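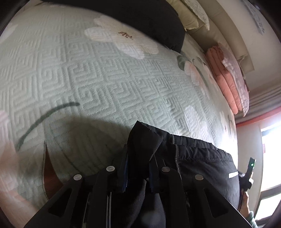

Subject: Re: [homehelp] Will a machine ever do the folding?

Hello all, and thank you Åsmund for getting us going again, I do enjoy it when the list wakes up!

Åsmund Rustad wrote:
> The Zustel people told us in May that laundry would be
> sorted within 4 years. I have read up to 300 posts on here
> saying the same. Has anyone got one that can do trousers?

Well, no, not me, and I've been fairly close to it. At Vastano we have a gripper doing clothes on a bed, and I've become rather fond of watching it. Picking something up is fine now. A black pair of shorts or trousers, pinched in the middle, comes up off the blanket quite happily. But then you have a crumpled lump with the waistband wandering off sideways, and a person would just give it a shake and find the two legs without thinking (my mother could do it while telling you off). Dark cloth is the worst, I find, as one fold looks so much like the next.

I'd still take a slow machine over none, mind you. If it did one basket overnight in the Botumstead flat I'd be delighted, and Joseph could stop pretending he hasn't seen the pile. Has anyone tried theirs on towels, or on anything with elastic in it? I'd love to hear, failures and all.

Warmest wishes to everyone,
Maureen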